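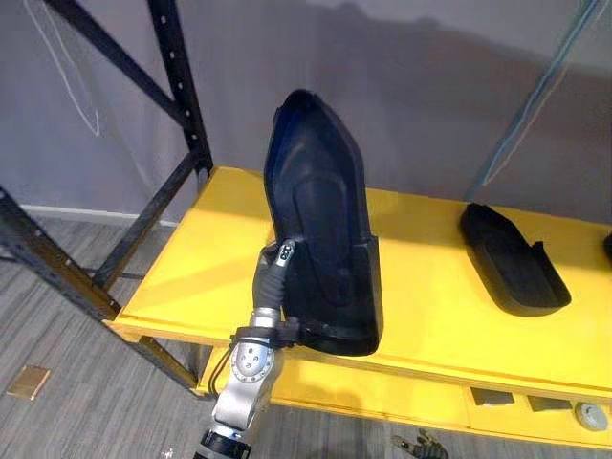 Figure 1. Handling cell, yellow bench: gripper holding a molded black shell upright, second piece lying flat on the bench top.

Tranton line, shell handling: progress to end of June
Prepared by Xuân Ông for Declan Kettle, Himport

1. Status
The arm now picks and presents shells at the bench during the day shift. Programming by Tekleab is complete for 12 of the 20 shell shapes in the grant plan. The remaining shapes have a narrow heel and need a different finger setting. Work on these continues.

2. Staffing
No positions have been removed. Before the change, 2 operators per shift lifted and turned each shell by hand for inspection. One now inspects while the arm holds the piece. The other has moved to trimming, where the backlog was longest. Both jobs keep the same pay grade.

Operators report less wrist strain and more standing still. They also asked for control of the pace. A pause pedal was fitted at the inspection position, and holds made with it are not counted against shift output.

3. Training
12 operators have finished the basic course (start, stop, clear a dropped part). Night shift has not started. Changing a grip program still requires a call to Tekleab, and the wait is too long.

4. Open items
Glossy shells show finger marks after some grips. Softer covers are on order from Stanine.
Job descriptions for inspection need rewriting before the next pay review.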